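Revutetti: Frequently Asked Questions

Questions we get about the Revutetti folding study, the data and the trained policies. Last edited in July. If yours is missing, write to Wayne Robichaud at the project address.

What is Revutetti?

Revutetti is a study of how two-armed robots learn to fold clothes from human demonstrations. The main question is narrow: does it help to train on recordings where the operator made a mistake and fixed it, or is it better to throw those out and keep only the clean ones?

What did you find?

Keeping the corrections helped. We trained two policies with the same network and the same number of training steps. One saw only clean demonstrations. The other saw the clean ones plus the recordings with corrections. On a test of 200 folds per policy, the clean-only policy finished 118 and the mixed policy finished 151. Most of the gap came from cases where a sleeve or hem slipped out of the fingers partway through. The clean-only policy tended to carry on with the fold as if it still had hold of the cloth. The mixed policy usually went back and took a second grasp.

How much data is there?

The full set has 1,496 demonstrations. Of these, 897 are clean and the rest contain at least one correction. A correction means the operator released the cloth and grasped again, or undid a fold and repeated it. Small pauses don't count.

Doesn't the mixed policy just win by having more data?

That was our first worry too. We trained a third policy on 897 recordings drawn at random from the full set, so that it matched the clean-only policy in size. It finished 142 of 200. Some of the gain is from volume, but the larger part remains when the sizes are equal.

What garments did you use?

T-shirts, sports jerseys, shorts and hand towels. Jerseys are the hardest group for all three policies. The knit is slippery, and large lettering makes part of the cloth stiffer than the rest, so it springs back or creases in places the policy doesn't expect. Color matters as well. When two garments of the same color touch each other, the policy has to tell them apart by trim, shadow and edge shape. 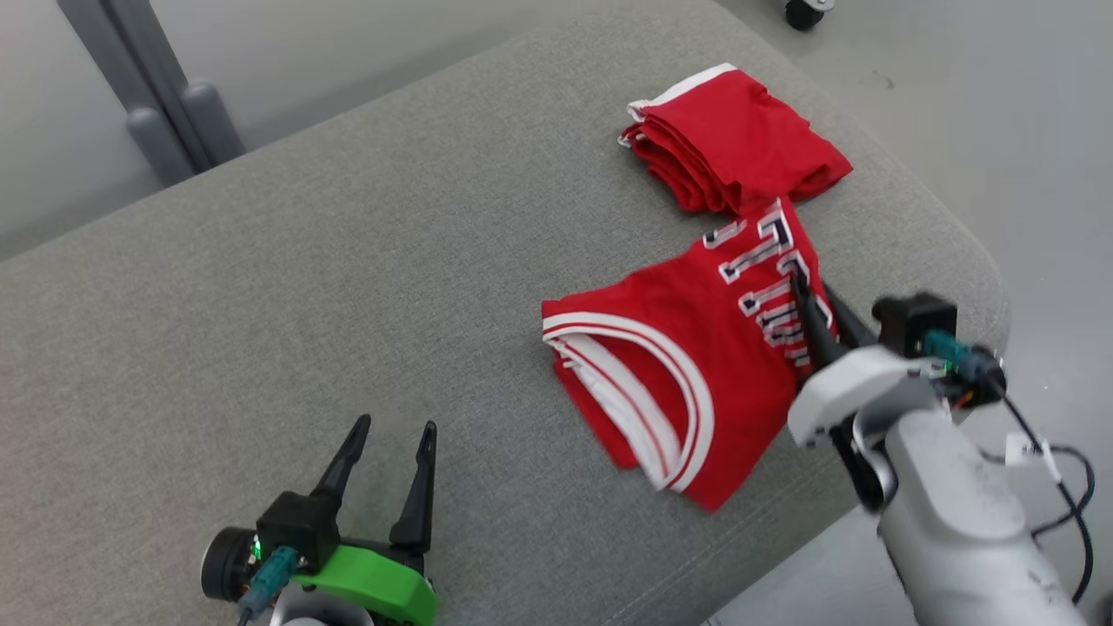

We kept touching garments in the test on purpose. Many folding results are reported with one item on a bare surface, and the numbers drop when a second item is close by. For our mixed policy, failures with a neighboring garment were mostly of one kind: a finger caught the edge of the finished bundle and dragged it along with the next fold.

What counts as a finished fold?

The garment has to end up as a roughly four-sided bundle, with no sleeve sticking out by more than a finger's width, inside the time limit of 70 seconds. Two people score each fold from video without knowing which policy made it. When they disagree, the fold is marked as failed. Neatness beyond that isn't scored.

What does the policy take in and put out?

It takes camera images and the joint positions of both arms. It puts out short chunks of target joint positions, which are then smoothed before they go to the motors. There is no cloth model and no step that finds corners or collars.

Is the policy told when a correction is happening?

No. We tried adding a flag to mark corrections and it made no clear difference, so we left it out of the final runs. The flag is still in the data files if you want to try it yourself.

What are Clistositz and Sawatzky?

Clistositz is the training code. Sawatzky is the scoring tool, which plays back the test videos in shuffled order and collects the marks. You can use either one without the other.

Can I use the policies on my own robot?

Probably not without more training. The weights depend on our arms, our camera positions and our work surface. A change in camera height was enough to cut the success rate by half in one check. We suggest starting from our weights and adding demonstrations from your own setup.

Does it work on garments it hasn't seen?

On new shirts and towels, fairly well. On new jerseys, poorly. We don't have enough test folds on unseen garments to give a figure we would stand behind.

What are you working on next?

A follow-up called Ustadard looks at when a correction is worth making. The mixed policy sometimes regrasps two or three times over a small wrinkle and runs out of time, and those runs are scored as failures even when the fold was nearly done.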